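The Long Wait of a Number Eleven

Jarrah Tamihana has batted last for Ruddock in every season since he came to the club, and in this time he has made 195 runs. He knows the number exactly. He also knows that 54 of them came in one afternoon in March, against Drullilholm, when the match was already considered lost.

"I was only thinking of the next ball," he told me. "After that I looked at the board and I had to look again."

People who follow district cricket speak often of opening bats and fast bowlers. The last man in receives less attention, although he must keep his pads on for hours and may then face one ball only. 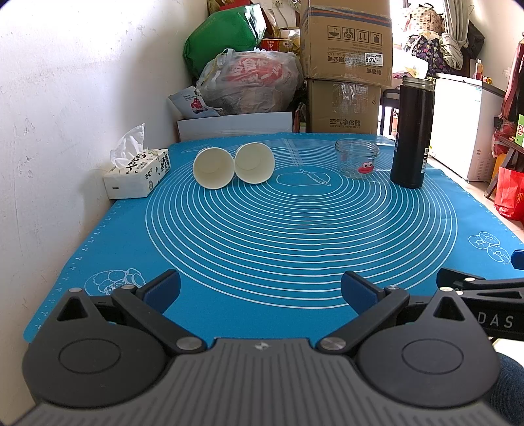 Tamihana's preparation is simple. He asks the twelfth man for 20 throws before lunch, all of them short, and then he sits alone near the sightscreen. He does not like to talk while the eighth wicket is standing.

His bowling is the reason he is selected, of course. He has sent down 884 overs of slow left-arm for Ruddock, and his captain would not give up one of them for a better batting average. Still, it is the innings at Drullilholm that his teammates mention first. Ruddock lost that day by two runs, with Tamihana not out at the other end.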